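Cell 3 — Weekly Safety Inspection, with Comments
Vostby workshop, Grastthorpe
Inspection date: November 19, 2024
Reason for extra items: stapler loading stop, fault 59

1. Emergency stop, operator side
OK. Arm stopped on first press.

2. Emergency stop, rear post
OK, but the label is peeling. Replace.

3. Floor marking and walkway
OK.

4. Gripper fingers
Pass with comment. The left finger closed late on 11 of the test grips. No cracks found at the mounts. Finger screws were under torque on the left side and were tightened before the arm was released for work.

5. Force limit setting
FAIL. The limit was found at the value used for the Pons job in October. It was never set back. With that setting the arm kept pushing after the stapler cover met resistance, and the controller only tripped when the wrist joint went over its own limit. No one was inside the line at the time. Setting corrected and locked with the supervisor code.

6. Work area and parts layout
Pass with comment. Staple strips go in the pink tray and nowhere else. Check the tabletop for stray pieces before each run — a strip under the stapler changes its height enough to spoil the grip.

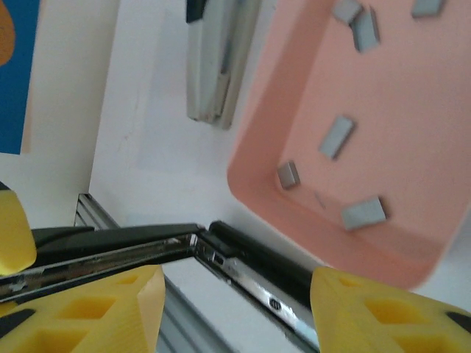
The opened stapler must also be checked by hand at the joint before the program restarts. Use the teach pendant to back the arm off first. Do not reach between the fingers with the drives on, even at reduced speed.

7. Wrist camera mount and cable
OK. Cable tie replaced.

8. Restart procedure
FAIL. The printed sheet at the cell is the old Skaris version and leaves out step 19, clearing the part by hand with drives off. Old sheet removed. New sheet to be posted before second shift.

9. Fault log
Fault 59 was entered twice, once with no time. Please fill in every column, including the setting in use when the arm stopped.

Open items
Label on rear post. New restart sheet. Repeat grip test on left finger after one full shift.

Cell status: released at reduced speed only until the grip test is signed off.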